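kassab-recipes README

Plain text recipe collection, mostly soups and flatbreads. One file per recipe, metric only. Started as a shared folder at Premeck, moved here in November.

Layout
soups/ 80 files
breads/ 60 files
drafts/ untested, cook at own risk
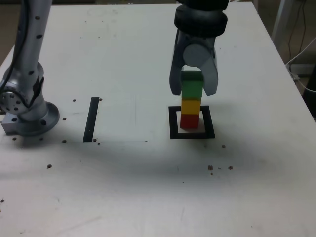
Each file has title, serves, ingredients, method. Oven temps are for fan ovens. Spelling is a mess in the older ones, sorry, fixing as I go. Lentils apear under "pulses", not veg.

Known problems
- barley soup says 5 tsp salt, should be 2
- Dernance flatbread has no resting time
- duplicates in soups/, havent merged yet
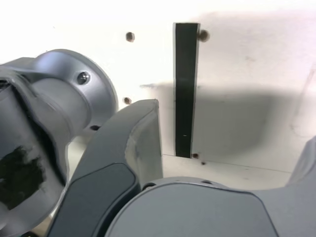

A reader wrote in that the flatbread wants a good long rest under a damp cloth, and that the onion soup needs far more butter. Will add both.

Licence: copy what you like, keep the file headers.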